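Getting Your Campaign Signs Through to Voting Day

I've put up 113 lawn signs for council elections in Gresville over the years, and I still learn something every time the wind gets up. Wait for a soft morning after rain if you can, and push the stakes in seven inches (your shoulders will thank you!).

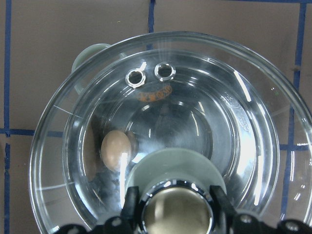
Corrugated signs nearly always fail at the corners, so give those your attention before anything leaves the garage. Fold a bit of tape over each corner and punch through the tape for your tie. Keep the small hardware together while you work; two metal rings sitting in a big clear glass bowl are easy to spot, and a jam jar will do just as well. Tanner Gauthier swears by garden twine for the ties, but I've gone back to wire.

For door hangers, bundle them in lots of 30 with the street name on top, and colour the edge of each bundle with a marker so your neighbours don't grab the wrong pile. 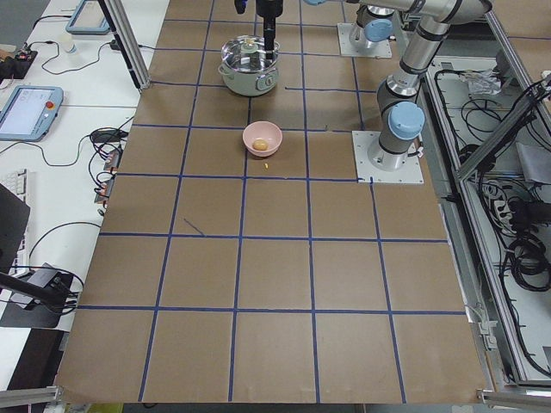 Pale green pot on the cardboard-covered table, blue tape marking off the squares.

Take everything down promptly after the count, win or lose. Rinse the signs, dry them flat and store them out of the sun, and they'll be ready for next time.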